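3.2 Exercise selection and instruction

All training took place in the strength room of the Itville center, which members could use during staffed hours. The intervention group performed the single-arm dumbbell row, the split squat and the half-kneeling press. The comparison group performed the bilateral version of each lift with the same weekly number of sets. We chose these lifts because most members had met them before, and because the starting load could be kept low without changing the setup.

Written cues were taken from the Curar instructor handbook and shortened after a pilot in October. For the row, members were told to place one hand and one knee on the bench, keep the back flat, and let the dumbbell hang straight down before the first repetition. They then pulled the elbow toward the hip, breathed out on the way up, and lowered the weight over a slow count. The working side was changed after every set. An instructor could repeat a cue but could not add a new one, so that members in different sessions heard the same wording.

Load was set by repetitions in reserve. Members stopped each set when they judged that they could complete 2 more repetitions with good form. If they could do more than that on the final set, the next heavier dumbbell was used at the following visit. The dumbbells went up in even steps, and a few members found the jump too large for the press. They stayed at the same weight and added repetitions until the next step was manageable.

3.3 Attendance and session records

A total of 129 members enrolled. The records hold 1902 sessions, of which 798 were logged by the intervention group. The difference between the groups is mostly a matter of size, as the comparison group was filled first and the later sign-ups were fewer than planned. A session counted as complete when all three lifts had been performed for the prescribed sets. Sessions stopped for pain or for lack of time were kept in the file and marked as partial.

Records were kept on paper cards and typed into a spreadsheet at the end of each day. Jordan Furnival entered the cards and Ruairi Menzies checked every entry against the original. Where the two disagreed, the card was taken as correct unless the load written on it did not exist in the room. The file was closed on 22 September 2023 and no entries were changed after that.

Form was scored with the Jimlow checklist, which gives one point for each item met. Khumalo scoring, which weights the items by joint, was tried first and dropped when two instructors could not agree on the shoulder items. Scores were taken on the second set of each lift, when members had warmed up but were not yet tired. The instructors knew which group a member was in, and this should be kept in mind when reading the form scores in Section 4. 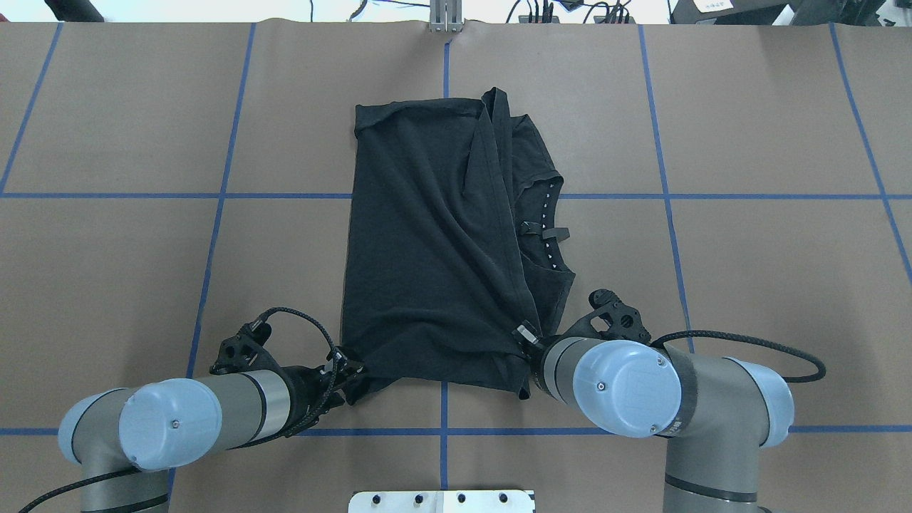
Figure 2. Black T-shirt on a paper-covered tabletop marked with blue tape.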